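Escobedo, a Notebook for People Who Write Poems
Review by Adesuwa Akpan

I write poems in two languages, and most of them begin on the back of something: a bus ticket, a bill, the inside of a tea box. My brother was tired of finding them, so he gave me the Escobedo notebook in February. I have used it every day from then, and now I think I know it well enough to write about it.

It has 153 pages, which is a strange number, but the last one is a single sheet for a list of titles. The left pages are blank and the right pages have lines. The idea is that you make your mess on the left and your clean version on the right. At first I did not obey. I wrote love poems across both sides as if they were one big field. Then I tried it the way the maker wants, and I must admit that my third and fourth drafts became shorter and better.

The paper is the best part. My pen is wet and heavy, and the ink does not pass to the other side. I can also erase a pencil line many times before the paper becomes thin. For a person who changes "moon" to "lamp" and then back to "moon", this matters a lot.

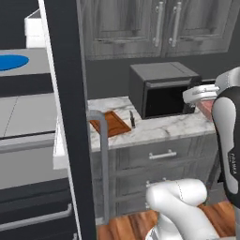
Osaze Okeke wrote to me that he does not agree about the lines. They are too close, he says, and a poem with long lines looks crowded, like people waiting at a bank. He went back to his old Plonamstead pad after two weeks and he is happy there. I understand him. My lines are short, three or four words many times, so I did not feel this problem. If you write in long breaths, please look at the pages in a shop before you pay.

The cover is less good. It is soft, and the corners of mine were bent before I reached page 78. The ribbon is also too short. It ends inside the book, so you must search for it with your finger, and when a line comes to you at night you do not want to search for anything.

There is a small section in the back called "Sounds", where you can collect words you like by how they sound. I thought it was for children. Now it is the part I open first. I have one page for words of my grandmother, and two poems have already come out of it, one of them for my husband, who asked me to read it again.

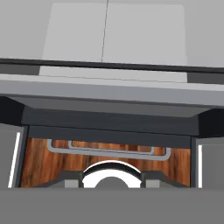 Price and where to buy

I found it only at Imbridge, the stationery shop, and on their website. It costs $18 less than the leather one from the same maker, and the paper in both is the same. I would buy the cheap one again and put a cloth cover on it. My next one will be for the poems in English only.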